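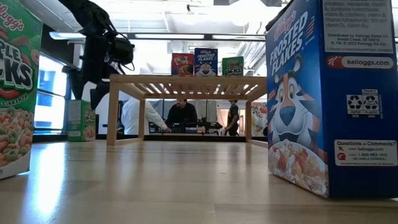
3 min read

Mbali Magagula eats breakfast at four in the afternoon

17/06/2018

I'd been told to ring the bell twice, because once is what the parcel people do and Mbali Magagula doesn't get up for parcels. So I rang twice, and down she came in her slippers, at ten to four, to let me in for breakfast.

Mbali has worked nights for eleven years, all of them on the sorting floor at Loltano, the big bread and cake depot on the Ustley road. She starts at ten and finishes at six, and then she does what she calls "the bits" – bins, a wash load, a chat with her sister on the phone – before going to bed with a towel pinned over the curtain. I wanted to talk to her because I'd just done two weeks of nights myself, covering for a friend on a hospital switchboard, and I came out of it feeling like I'd been left in a coat pocket and put through the machine.

"Two weeks is the worst bit," she said, filling the kettle. "You got the worst bit and then went home. You should have stayed for the third!"

I asked what happens in the third.

"You stop being cross with the birds."

She has cereal when she gets up, whatever the clock says, and a proper dinner at two in the morning in the canteen. She's quite strict about it. For the first year she tried to eat with her family, so she'd have a roast when she'd only been awake for ten minutes, and she says she still can't look at a parsnip. "My mum thought I was being rude. I wasn't being rude, I was asleep with my eyes open. Would you want gravy at that time? Well, it was that time for me."

I said I'd lived on toast. She looked at me quite sadly.

We took our bowls through to the front room, where it's lovely and sunny and where she hardly ever sits, and she told me about the money. The night rate is better, and it paid for her driving lessons and then for the car, a little green thing she bought from a man in Trustville for 1,126 pounds. (He wanted twelve hundred. She had the exact amount in an envelope and wouldn't budge.) Before the car it was the 199 bus, which gets to the depot either forty minutes early or five minutes late.

"I used to sleep on it going home," she said. "The driver would shout my stop. Then he retired, and the new one didn't know, and I woke up at the seaside."

I asked whether that was true. "It was the bus garage," she said. "But you could smell the sea."

What does she miss? I thought she'd say daylight, which was what I'd missed, but she said evening telly, and being able to say yes to things. Her friends do ask. Desta Belay, who was on the same floor for years and went over to days last August, still sends her photos from quiz night with the answers written on a beer mat.

I rang Desta afterwards to get the other side. "I don't regret it," he told me, "but I thought I'd be full of beans, and I'm tired at different times, that's all. And days is all managers. At night there's one, and he's got a book." He said he misses the drive home most, going the other way to everyone else with the road to himself. Then he asked me to tell Mbali she still owes him a flask.

I did tell her. She says it was her flask.

She's been offered days too, more than once. She went as far as filling in the form last time and it sat on the fridge for a month. "I kept thinking, who's going to do the early swim?" There are three of them who go to the baths straight from work, when it opens, and have the slow lane to themselves until the school lot turn up. None of them is much good. One does widths.

By then it was gone five and she had a list of things to do before her shift – chemist, library, a birthday card for a nephew. I asked if she had any advice for people starting on nights, and she thought about it while she rinsed the bowls.

"Get a decent pillow. Tell your neighbours, go round and tell them nicely. And don't book anything for the morning, not the dentist, nothing, I don't care how early they can fit you in."

She walked me to the corner, because it was on the way to the chemist, and said good morning to the man outside the paper shop. He said good morning back.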